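Carpet fluff and other things that stop a robot

August 29, 2019

So the left gripper started sticking again. It would close fine, then hang on for a moment when you asked it to open, like a kid who's been told to hand over the remote. I'd put up with it through most of the winter (it only did it when the shed was cold, and I could warm it up by opening and closing it a few times before I had my coffee) but last week it did it in the middle of the day with the heater on, and I thought right, that's it, everything's coming apart.

A few of you have asked what looking after the bag cell is like these days, so I took notes as I went. If you're new, the cell is two arms side by side, a bit of wall panel with a hook on it, a bin and a great deal of shopping bags, all out in the back unit at Caltusen. The job is handling thin plastic bags with two hands: picking them up, opening them, stuffing one inside another, hanging them up by the handles. It sounds like nothing. It's the most annoying material I've ever asked a machine to pick up, and I once spent a whole April on cooked noodles.

The order I do things in has settled down over time. Power off at the wall, brakes checked, then cables, then grippers, then the floor, then all the alignment stuff at the end with the power back on. I used to do alignment first, being the fun bit, and then I'd bump something while cleaning and have to do it all over again. Took me far too long to learn that one!

Cables

The cables are the part I fuss over most. On these arms the black cabling runs along the outside of the links, wrapped on, and then there's a loose length near the wrist that has to be long enough for the gripper to turn all the way over and short enough that it doesn't go fishing for bags. There is no perfect length. I have tried them all. What I do now is run the wrist by hand to both ends of its travel, watch where the slack goes, and tie it so the loop leans outward, away from where the two grippers meet.

I run a thumb along every bit of the jacket while I'm there. You feel a nick long before you'd ever see one. The left arm had a flattened patch just behind the elbow this time, where I'd pulled a tie too tight back when I was new to this and thought tighter was better. I cut that tie off, put a wide hook-and-loop strap there instead, and the cable has already started to round out again. If you're using the skinny nylon ties on a moving arm, please go and have a look at them this arvo.

Where the cables reach the floor I'm less strict. They lie on the carpet and move a bit when the arms do. I've thought about a proper cable cover, but a cover has an edge, and a bag will find an edge. For now I check that nothing's pinched, make sure I know which way each one will slide, and leave it.
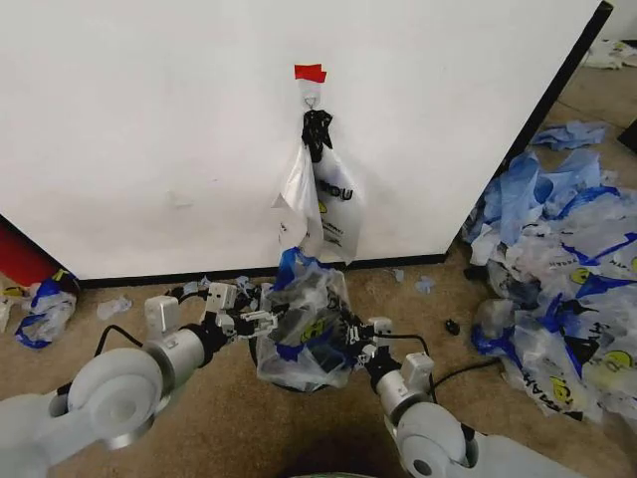

Marnie Toft

Two grippers on one soft bag over the bin is where all my adjustments get found out. If the fingers are out by a whisker on something rigid, you shrug and it works anyway. With a bag, each hand pulls a slightly different way and the plastic creeps, and the whole lot sags toward whichever side is gripping less. You can stand there and watch it sulk.

The grippers

Back to the sticky one. I took the left gripper off (four screws, all of which I managed to keep, a personal best) and opened it over a white tea towel. I recommend the tea towel. Inside the linkage was a felted little mat of carpet fluff, tan, the exact tan of our floor, all wound round the pivot and glued down with the light oil I'd put in to fix the stickiness the last time. So I had made that problem myself.

I cleaned it out with a toothbrush and isopropyl, let it dry, and put it back with dry lubricant on the pivots, just a touch on the end of a cocktail stick. Then I did the right gripper as well even though it was behaving. Good thing too, as it had the start of the same mat. The manual from Pedura says to open the linkage up every 700 hours of running, and I'm sure that's fair on a nice smooth factory floor. On carpet I'm going to do it a lot sooner.

Finger pads were next. I've been buying a soft grippy sheet from Cleltau and cutting my own, which works out miles cheaper than ready-made ones and lets me fiddle with the shape. Pads for bags want to be soft and very clean. Any dust at all and they slide over the plastic as if it were buttered. I wipe them between sessions and swap them when the surface goes shiny. You can see the shine if you tilt the pad under a lamp, and once it's there no amount of wiping brings it back, I've tried the lot: alcohol, warm soapy water, a very gentle rub with fine sandpaper (don't, it lasts ten minutes and then it's worse).

After new pads I always reset the closed position. The pads are never quite the same thickness as the old ones, my scissors being what they are, and if you skip this the motor keeps pushing against a gap it believes is still there. It gets warm, it gets grumpy, and you get a fault at the worst time. My test is a single layer of bag. Close on it, tug it gently. Then a strip of paper, same again. If it holds both without the motor complaining I write the number on masking tape inside the control box lid and move on.

The grip force for bags I keep low, down at 28 per cent on the slider. I crept it up for a while thinking firmer must be safer, and all I got was stretched handles and little torn corners. It came back down.

The floor, ugh

I know carpet is a daft floor for this. It came with the unit and the unit came cheap. It does have one nice quality, in that a bag put down on it tends to stay there, where on the old lino at Barajas the slightest draught would send them off under the bench. But it builds up static like you wouldn't believe, and in dry weather the small scraps will jump onto a finger and stay on it.

I hoover before every long run and mist the carpet lightly with plain water from a plant sprayer, then give it half an hour. Power off, naturally, and nowhere near the connectors. It makes a big difference to the static. A grounding strap on the frame helped as well, though less than I'd hoped.

The bag heap gets sorted at service time too. Bags wear out! They go soft, then they get pinholes where the fingers land, then a handle goes. I pull out anything with a split and send it to soft plastics recycling. Around 100 went this time, which made the heap look quite trim for a day.

The hook and the panel

The panel is where everything gets measured from. A bit of red tape sits up on it with the little metal hook just under, and if the panel gets nudged, the hook has moved as far as the arms are concerned, even if by eye it looks just the same. So before I touch any numbers I check the foot of the panel against my pencil marks on the base strip, and then I check the hook for wobble. It had a tiny bit of wobble. Took it off, cleaned the patch, put it back with fresh adhesive, left it overnight.

Then power on, and the slow bit. I bring each arm up to the hook at crawling speed with the fingers closed and stop just shy of it, left and then right, and compare where each arm thinks it is. They should agree to within a couple of millimetres. The right one was out by more than that. I re-homed the shoulder, tried again, still out, made a cup of tea, and found that I'd left the alignment pin in the tray. Pin in, home again, and it came good first go. 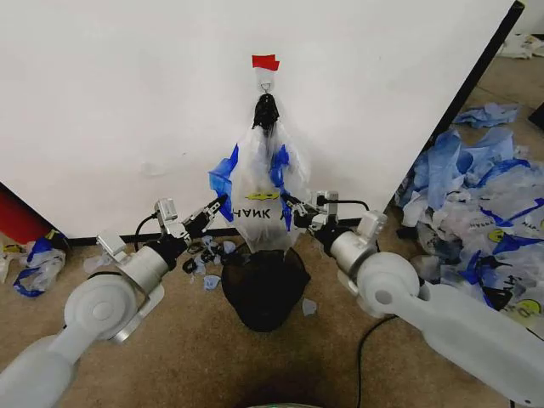

Marnie Toft

The approach to a bag on the hook is my favourite thing to tune, and probably the bit I've rewritten most. The blue handle parts flare out to either side, which gives each gripper something to aim for, but they're never flared quite the same way twice. I have both arms come in from low and outside, with the fingers pointing inward, and slow right down for the last stretch. Come in quick and you push air in front of you and the bag swings off. Come in high and you foul the hook. Low and slow it is, for both hands, and I try to have them arrive together. With one early and one late, the early one nudges the bag round and the late one gets a pinch of nothing.

I dropped the final approach speed to 10 per cent after this service and I'm leaving it there for a while. It's dull to watch. My sister says it's like watching someone park a caravan. But I'd like a few quiet weeks with it slow before I start getting greedy again.

Things still on the list: a better home for the alignment pin (I've got a magnet and a bit of red string, so we'll see), new straps for the whole of the right arm to match the left, and a proper lamp on the panel side so I can see what I'm doing behind the elbows without holding a torch in my teeth. I also want to try the thinner Cleltau sheet on one gripper only and leave the thicker stuff on the other, just to see which gets shiny first. If anyone's running soft pads on carpet I'd love to hear how often you clean your linkages, comments are open, and yes, I've fixed the thing where it ate your reply if you used an apostrophe.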